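Droviden home chores study - progress report to the program office, July 16, 2026
Prepared by Győző Bozsik

Since the March report we moved from the kitchen to the bedroom. The question stays the same: which chores can a machine do today in a normal home, without a person standing next to it?

The Tirkix set now has 850 recorded tries with clothes and bedding. Hard objects, like cups and boxes, are no longer our main problem. Cloth is. The Csonka model picks up a single garment from a bed quite well, but it does not know what it is holding. It has difficulty finding a sleeve, and dark knits are the worst, as the folds are hard to separate by sight. Patterned sheets also disturb it - printed lines are sometimes taken for the border of a garment.

Folding is behind the plan. We promised 5 garment types and have 2 which we would show to a visitor. Our opinion is that a machine can help with tidying a bedroom, but it cannot yet be left alone with the laundry. For the shop-floor part, Culero has received our test list and we wait for their answer.

In the next period we will work only on dark clothes. We ask to extend the folding task by six weeks, with no change in the budget.

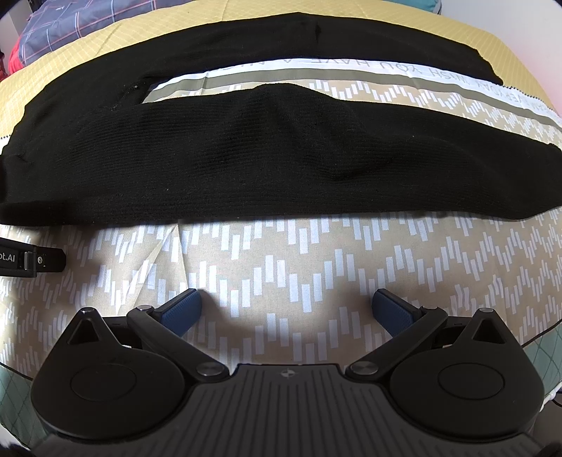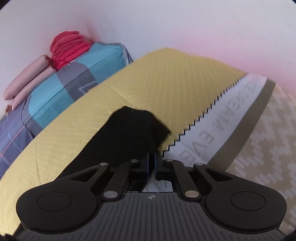 Bedroom task, gripper and black fabric on the bed.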